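Clulham Robotics Club: Setting Up and Running the Shelf Pick Exercise

Updated July 2025

Shelf Pick is the second exercise in the Clulham beginner course. You teach the hand to reach the yellow shelf, take one small part and put it down somewhere else. Plan on a full evening for your first try. You should already have finished the Datmont safety sheet and have a login for the club laptop.

Step 1. Set out the parts

Put the cubes, pucks and rods on top of the shelf. Leave at least two finger widths between the parts you plan to pick. The rods can lie side by side at the back, as they are not used until January, when the spring group starts on long parts. Boxes can stay in the lower compartment.

Step 2. Check the gripper and the wrist camera

Do this with the power off. Look over the yellow finger and the plate with the holes in it, then the black ribbed rubber and the metal cylinder below it. Wipe dust off the rubber with a dry cloth. Do not use spray cleaner. Open the Sirkham viewer and look at the wrist picture. At this range most of what you get is blurred, and you should not try to fix that by turning the lens. If you can make out the ridges of the rubber, the camera is good enough for this exercise.
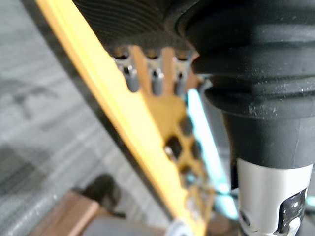 Step 3. Load the starter program

Open the folder named Wibisono and copy the file shelf_start to your own folder. Never edit the original. Set the speed limit to 17 percent and leave it there for the whole first session. The program stops itself after 3,000 motion steps - if you hit that limit, something in your loop is wrong and you should read it again before restarting.

Step 4. Teach the approach

Bring the hand in low over the floor, fingers spread, and stop short of the shelf. Save this as point A. Then raise it until the fingertips are above the top surface and save point B. 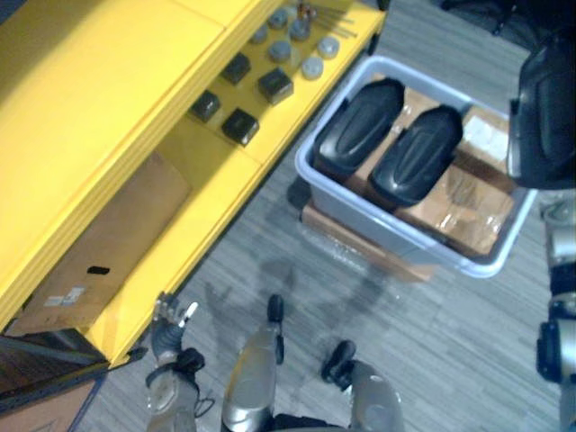 Go from A to B and back a few times before you add a grasp. Most teams want to skip this and then spend the rest of the evening chasing a bad point. Watch the other arm as well as the one you are moving. It has to stay parked to the side, clear of the shelf and the bin.

Step 5. Add the grasp

Start with a cube. Set the closing force to 118 in the settings panel and close on two opposite faces. Pucks are harder, so leave them for your second run. If a part slips, lower point B a little and keep the force where it is.

Step 6. Save and shut down

Save your log under your team number. Park both arms, press the stop button, then switch off at the wall. The cabinet code for the spare fingertips is 936.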